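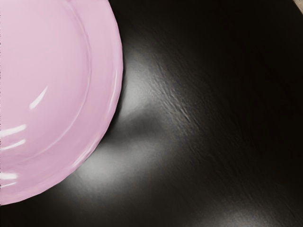 Saturday, February 24, 2018

Visit to the Promamwood tableware works, morning tour, 13 in the party. Matvii Harasym took us round the glazing and firing side; the clay store was shut for stocktaking.

Pressing comes first. Plates are formed from granulated body on two isostatic presses, then fettled at the rim and passed to the dryer. Harasym gave the reject rate before firing as low, but would not put a figure on it.

Glazing is by spray on a rotating head. The coloured glazes are mixed in-house from stains bought from Medve. Pinks are the awkward ones — the chrome-tin stain needs a glaze with enough calcium and almost no zinc, or it drifts towards brown. Test tiles from each batch are kept on a rack by the booth, and the older ones had been relabelled more than once.

The tunnel kiln was running. It holds 193 cars of ware in a week of normal working, and the firing curve is logged on paper as well as on the Allside controller. Jenő Szénási asked about cooling cracks in the larger plates. The answer was slower travel through the last zone, at some cost in gas.

Sorting is by eye and by tapping. Seconds go to the shop at the gate, which closes at noon on Saturdays. Parking is behind the Naltari depot, and the next tour is in August.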